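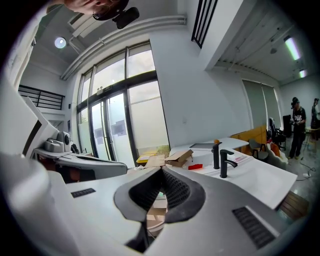 Desde el equipo de Dukenetti nos preguntaron hace unos días si 200 demostraciones por tarea no serían ya suficientes. ¡Pues queremos más! En Ballasgate llevamos 843 episodios grabados con la pinza de mano desde mayo, y los que mejor le sientan al modelo son los menos limpios: el agarre que se corrige a medio camino, la caja de cartón un poco girada, la luz de la ventana dando de lleno.

Esta temporada toca la zona del fregadero, con su encimera blanca y sus dos grifos negros, y nos tiene encantados - cada persona se acerca a los objetos a su manera y esa variedad vale oro. Los episodios duran alrededor de 60 segundos y se suben al terminar cada turno. Jomness ya está entrenando con la primera tanda, y Lambert revisa las etiquetas.

La meta son 2994 episodios antes de cambiar de sala. ¿Te apetece grabar una mañana con nosotros? Responde a este boletín y te guardamos turno (la pinza se aprende a manejar enseguida, ¡y engancha!).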